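Drawers that stick, squeak and swallow things: what works in our house

I have been meaning to write up my drawer tips for ages, and a few of you asked after the wardrobe post, so get the kettle on.

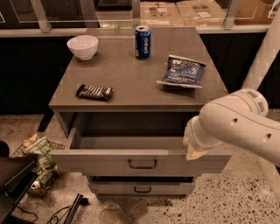
Bedside drawer out and empty, snacks on top.

I'm not a joiner. I've just lived in a lot of rented flats with a lot of tired furniture, and I now own a house full of the same, most of it second-hand and none of it matching. You pick things up.

Start by emptying it

Sounds daft, but most sticking drawers I've met were simply too full. Something at the back had stood up on end and was catching on the rail above. Take everything out, every last hair grip, and try the drawer empty. If it runs nicely you can put the screwdriver away and have a word with yourself about old phone chargers instead.

If it still sticks, lift it right out. Most will come free if you pull to the stop and then tip the front up. The ones on metal runners usually have a little plastic lever on each side, and on some makes you push one up and the other down at the same time (why?). Don't yank. I yanked one in February and spent the evening looking for a ball bearing under the bed.

Wooden runners

Rub them with a candle. A plain white household one is best, as the coloured ones can leave a mark and the scented ones will have your socks smelling of vanilla till Christmas. Go over the bottom edges of the drawer and then the strips it sits on, slide it in and out a few times, and do it again. A dry bar of soap will do if you're out of candles, though it goes a bit sticky in a damp room.

My neighbour Valdemar Ravn swears by beeswax and he may well be right, his chest of drawers glides like anything. I'm too mean to buy it when there are candle stubs in the kitchen.

If there's a shiny patch where wood has been rubbing on wood, give it a light sand first. Fine paper, a few strokes, then try it. You can always take off more and you can't put it back!

Metal runners

These want cleaning far more than they want oil. Run an old toothbrush down the channel, then a cotton bud, and prepare to be disgusted. After that a tiny squirt of dry silicone spray on a rag, wiped along. Please don't use cooking oil – I did once, in my first flat, and it turned to brown glue with fluff in it.

Check the screws while you're there. A loose one stands proud by a hair and catches every time the drawer goes past.

Wobbly handles

Tighten from the inside, obviously, but if it works loose again within the week, put a dab of clear nail varnish on the thread before you do it up. It holds well and still undoes when you want it to. For a screw hole that has gone too big, poke in a wooden matchstick with a bit of glue, snap it off level and leave it overnight.

Smells

Old drawers get that shut-in smell. Wipe out with warm water and a splash of white vinegar, wring the cloth nearly dry, and leave the drawer open for a whole day. Then stand an eggcup of bicarb in there for a night or two. For really stubborn ones I've used cat litter (clean, I hope I don't need to say).

Lining

I use leftover wallpaper. Cut it a touch small so it doesn't ruck up at the sides, and don't glue it, just a bit of double-sided tape at the front corners. A roll end cost me 30p at the church sale and did the whole bedroom. Marlina Nair wrote in to say she uses old maps, and now I'm jealous.

Putting it all back

Tip the lot on to the bed so you have to deal with it before you can sleep. Things you reach for in the dark go at the front, in something shallow so they can't roll. The lid of a shoebox is perfect. Tissues, glasses, hand cream, torch. Spare batteries go in a little bag, never loose with coins.

Anything you haven't touched since you last did this can live somewhere else. I found three tape measures last time and I'd just bought a fourth.

Next time it's wardrobe doors that won't stay shut, so if you've got a good trick for those, pop it in the comments.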